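Clivham Butcher-Block Bench Top
Narrow planks in tan, cream and brown, joined side by side and meant to be leaned on. 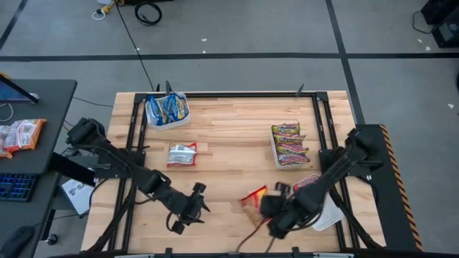

Gareth Clegg writes that he oiled his in October, put a mug on it the same evening and now owns a bench with a ring. Leave it overnight, Gareth.

The top is 30 mm thick and takes most clamp-on rails and brackets. Good for sorting, packing and the sort of job that starts with three bins and ends with crisps for lunch. It weighs more than you think, so bring a friend you don't mind annoying. Oil sold separately, naturally.

Depth 700 mm. Legs not included. Delivery in 13 working days, kerbside only.

Related items
Holteck Bench Legs, pair
Pullano Stacking Bin, white
Sundqvist Bench Oil
Clivham Offcut Box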